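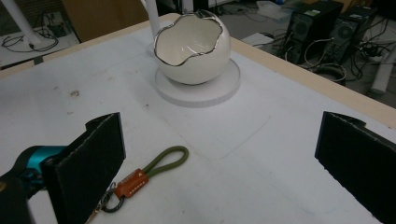
Where the keys go
Posted by Dorottya Pintér in December

The key bowl has been in use for a full heating season now, which is long enough to write up. Previous entries covered the coat hooks and the shoe shelf. This one is about keys, what they hang from, and what they get dropped into.

The keychain first. It is a loop of olive-green braided cord joined to an orange-brown leather tag, with a dark metal split ring and a small clasp below that. I bought it from Lilla Szalai, who makes them in batches under the name Esden and sells them from a folding table at the winter market. Before that I used a bare steel ring, and before that a carabiner that wore a hole in a coat pocket.

The cord matters more than I expected. A loop of this size can be found by touch at the bottom of a bag, and it can be hooked over two fingers while the same hand holds a shopping bag. Metal chain does neither well. Braided cord will pick up dirt. I wash mine in the sink with dish soap, squeeze it in a towel and leave it overnight. The leather tag should stay out of the water as far as possible, so I hold it above the surface and work only on the cord. A little neutral leather cream twice a year is enough for the tag. More than that and it goes dark and tacky.

Split rings are a nuisance to load. My method is to open the coils with a staple remover, start the key in the gap, and then turn the key, leaving the ring still. I carry four keys: front door, mailbox, cellar, bike lock. The cellar key went on last and should have gone on first, as it has the thickest head and now blocks the mailbox key from turning past it. I have not redone it.

Now the bowl. It is white glazed ceramic in the shape of a cracked eggshell, with the top broken away in a wavy line and a silver trim around the edge. It stands on a flat round white base, wider than the bowl. Ildikó Kiss gave it to me when I moved, and for a while it held wrapped candy. I was doubtful about using it for keys, for three reasons.

1. Noise. Keys dropped into ceramic at six in the morning can be heard in the next room. I cut a circle of wool felt, 70 mm across, and laid it in the bottom. It is not glued. The noise dropped to something acceptable, and the felt can be shaken out over the trash.

2. The trim. Metallic trim on ceramic is usually a thin layer over the glaze and does not like abrasion. Cord against the edge is harmless. The ring and clasp are another matter, so I lower the metal in first and let the loop hang out over the side. This also makes the keys easier to grab. I clean the edge with a damp cotton cloth and no scouring powder, and I keep the bowl out of the microwave and the dishwasher.

3. Tipping. A round bowl with keys hanging off one side sounds like a bad idea. I put it on the kitchen scale: 400 g without the keys. The keys and keychain together come to 91 g. With the loop over the side and the metal inside, the load stays close to the middle and nothing moves. With everything hung outside, I could make it rock by bumping the furniture with my hip. So the metal goes inside.

What does not go in the bowl: coins, receipts, batteries, screws. Coins have a jar. The rest used to collect in whatever dish was nearest the door, and within a month I could not find the keys under them. The narrow opening helps here. It is easy to get two fingers in and awkward to rummage.

Placement took longer than anything else. The hall shelf was too high for dropping things without looking. The windowsill was the right height but the wrong side of the door. The bowl is now on the low cabinet to the left as you come in, a hand's width from the front edge – far enough back that a sleeve does not catch it.

Lilla suggested a second keychain for the spare set, in a different color so the two are not confused. I have asked her for gray. The spare set will go on a hook inside the cabinet door, once I find a hook that does not need a hole drilled through to the front.

Recent posts
Shoe shelf, second attempt
Re-waxing a canvas bag
Coat hooks and what is behind the plaster
Felt pads for chair legs
Labeling the cellar boxes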